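4. The student project and its organisation

4.1 Background of the course

The robotics course described in this paper is given in the second year of the diploma in mechatronics. Until recently it was a lecture course with written exercises on kinematics, and the students met a moving arm only in the last weeks. When the programme was revised, the department asked us to replace one half of the lectures by a project. The two teachers responsible for the project are the second and the third author of this paper, and the technical support was given by Umesh Shakya, who also wrote most of the scene files.

The school owns one arm, and it is shared with two other courses. For this reason the project was designed from the beginning so that a student group could do the greater part of its work in simulation. The simulation environment, which we call Grultano, is a thin layer on top of a freely available physics engine. It adds a room generator, a small command language for the arm and a log file in plain text. We wished the log to be readable by the students without any extra tool, and in our experience this decision saved more teaching time than any other.

4.2 The task

Each group receives the same task sheet, which bears the title "Tidy the room". The arm stands on a fixed pedestal in a furnished room. Small objects are spread over the furniture, and the group must write a program which finds one named object, grasps it from above, lifts it and puts it down on the table inside a marked area. The marking exists only in the scoring program and is not drawn on the table, so the students have to work with coordinates.

The objects and their places are changed by the room generator at every start. The generator places objects on any flat surface within reach of the arm, and this includes the seats of chairs. In the first version of the course, given as a pilot in February, we allowed only the table top. The groups of the pilot then wrote programs in which the height of the grasp was a constant, and these programs received high marks although they had very little inside them. After the pilot we opened the other surfaces, and the height became something that the students must find out.

Figure 3 was taken from the work of the group which called itself Flakard. The target in this run was the yellow object on the seat of the chair. The gripper is above it and points straight down, with the fingertips near its surface.
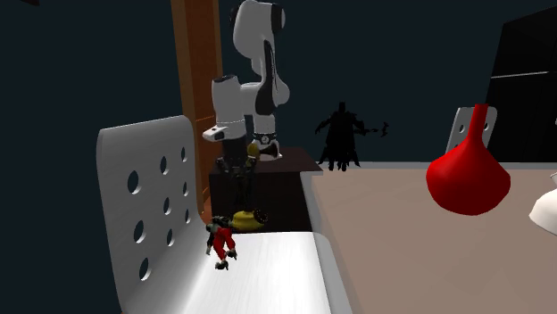
Figure 3. Simulated room in the project work of group Flakard. The arm is positioned over a yellow object on the chair seat; an action figure lies close to it.

A view like this contains several of the difficulties that we want the students to meet. The action figure rests almost in contact with the target, so a gripper which opens too wide may push it. The target overlaps the pedestal in the camera view, and a program which looks for the object by its outline must separate it from a dark background. The backrest of the chair has oval holes through which the dark background can be seen, and simple methods of segmentation tend to report each hole as an object. On the other side, the table is mostly empty in this room, and the placing part of the task is therefore easy if the path from chair to table is well chosen.

The objects were not chosen with any system. Mr Shakya collected free models over a long time and converted them to one format, and the result is a mixture of toys, vessels and pieces without a clear name. We considered replacing them by boxes and cylinders of known size. The students of the pilot were against it. They said that a room full of boxes looks like an exercise, and that they liked to guess what would appear next. We kept the mixed collection, and we only removed models whose collision shape was very different from the visible shape.

4.3 Groups and timetable

The students work in groups of 3. The project runs for 13 weeks, with one supervised session in each week. Every group keeps a notebook, on paper or in a shared file as it prefers, and the notebook is read by a teacher every second week. We do not give marks for the notebook, but we write questions in it, and the group must answer them in writing before the next reading.

The first sessions are used for the command language and for moving the arm by hand commands. Grasping of a single object on an otherwise free table follows, with the position given. After this the position must be found from the simulated camera. The complete room is opened only in week 7. Several groups asked to have it earlier, and the teachers refused, perhaps too strictly. Jonalyn Macaraeg, who supervised the sessions in the laboratory, has the opinion that the stronger groups could begin with the full room directly and would return to the simple scenes by themselves when they need them. The other authors do not share this opinion completely, and the question will be examined in the next year of the course.

4.4 Roles inside the group

In the pilot the division of work was left free. The usual result was that one student wrote the program and the others wrote the report. To avoid this, we introduced roles which change at fixed points of the project. One student is responsible for perception, one for motion and one for testing. The tester is not allowed to change the code of the other two. He or she can only open a written defect note, which the responsible student has to close.

The rule about the tester was the least popular element of the course at the beginning. Students felt it was slow to write a note for an error that could be repaired in one minute. We kept the rule, and we found that the notes became better in the course of time. An early note from the group Flakard says only "the arm goes wrong at the chair". A later note by the same group says: "When the target is on a seat, the wrist is planned to pass through the backrest. Repeat with any chair turned towards the arm. Expected: go up first, then sideways." The second note was written by the student who had received the first one, and who had complained about it.

4.5 Difficulties observed

The teachers wrote down the difficulties during the sessions, and we compared these records with the notebooks. We give the most important ones without ranking.

Frames of reference. Many students computed the position of the object correctly in the camera frame and then sent it to the arm without transformation. The mistake is well known from the lectures, where the same students could solve the transformation on paper. In the notebooks we see that the students often suspected the gripper first, then the physics engine, and only at the end their own coordinates. Edgardo Sarmiento prepared a short exercise in which the pedestal is rotated by a quarter turn and everything else stays the same. A program which ignores the frames fails in this room immediately, and the reason is easier to see.

Choice of the approach direction. The task sheet asks for a grasp from above. This is sufficient for most objects, but round objects with a smooth surface can escape sideways when the fingers close unevenly. Some groups reduced the closing speed. Others moved the gripper to the estimated centre of the object again just before closing. Both solutions were accepted. We asked only that the group could explain its choice in the notebook.

Objects which lie close together. Here the groups went in different directions. The group Dimaculangan moved the neighbour away first and then grasped the target, which is a good idea but needs a second plan, and the second plan was often not ready in time. The group Flakard tried to turn the wrist until the fingers had free space on both sides. The group Drerbridge decided that its program should refuse the task and report the reason if the free space was too small. We discussed for a long time whether a refusal should receive points. In the end it received half of the points, under the condition that the reported reason was true.

Trust in the simulator. A number of students took every result of the simulation as a fact about the real arm. When the friction value was changed by the teacher without warning, a program that had been called finished could stop working, and the disappointment was visible in the notebooks. We now announce in the first session that the friction will be changed, but we do not say when.

4.6 Assessment

The mark is composed of a demonstration, a written report and an individual interview. For the demonstration, the room generator is started with a seed that the students have not seen, and the program must work without help from the keyboard. Each group has 2 attempts in different rooms and the better one counts. In the interview a teacher opens the code at any place and asks the student to explain it, including parts written while another member had the role.

The final demonstrations were held on September 8, 2018, in the large lecture room, so that the students of the first year could attend. Rowena Policarpio acted as external examiner. She proposed afterwards that the defect notes should be attached to the report as an appendix, and this will be done from the next year. She also remarked that the reports describe the final program in detail and are almost silent on the versions which were given up. We agree with the remark, and the report template now has a separate section for them, with a minimum length of one page.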